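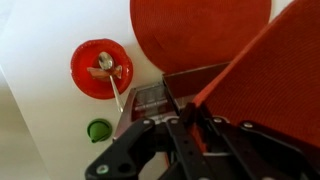
*Figure 4.1 A table partway through clearing, with two woven placemats, a red plate and a spoon.*

# Chapter 4: Clearing the Table

I used to be a terrible clearer. I'd get up after dinner, grab whatever was nearest, march it to the sink, drop it in and come back for the next thing (usually with wet hands, which then left marks on everything). By the time I'd finished, the sink was full, the worktop was full and I'd walked the length of the kitchen eight times. I thought that was simply how long it took!

Then I spent a winter working in the dining room at Hidow, a residential college with 200 places at lunch, and I found out how slow I was. The people there weren't rushing. They just took things in a sensible order, and that order is what this chapter is about.

Have a look at Figure 4.1 before you read on. It's a very ordinary bit of table. There's a spoon lying across the plate with its handle sticking out past the rim, some scraps of food, a little green thing like a cap or a lid, and a round mat still lying flat while the rectangular one is up off the table. What would you pick up next? Jot it down in the margin, and we'll come back to it in Section 4.3.

## 4.1 What's on the table?

When I clear a table now, I sort it in my head into four groups:

- **Scraps:** anything left over that's going in the food bin.
- **Washing-up:** plates, bowls, cups, cutlery.
- **Strays:** lids, caps, rubber bands, the pen from the crossword.
- **Coverings:** placemats, cloths, runners, coasters.

Strays are the ones that catch me out. A small lid is easy to sweep up with a napkin and throw away, and then you've got a jar in the fridge with no top on it for a fortnight. I deal with them early, and I put them straight back on whatever they came from if it's still in sight.

Coverings I leave until late, as a rule. A mat with a plate on it has to wait anyway, and a woven one holds crumbs in its ribs, so you want a clear run to the bin when you carry it. Keep it level on the way and give it a good shake when you get there. If there's sauce on it, wipe along the weave with a damp cloth. Going across just pushes the mess further in (I have ruined a perfectly nice set this way).

## 4.2 Spoons, forks and the edge of the plate

A handle that hangs over the rim is waiting for your sleeve. Before lifting any plate, turn the cutlery so that it lies fully inside, or take it off and carry it in your other hand. At Hidow we scraped first, then stacked, with no more than 2 plates on the arm until you'd had a bit of practice. I still stick to that at home, even with the small plates.

**Try it yourself.** Next time you clear up after a meal, count your trips to the sink. Do the same the following evening, but sort into the four groups before you touch anything. Write both numbers in your notebook, as you'll need them for the chart in Section 4.4.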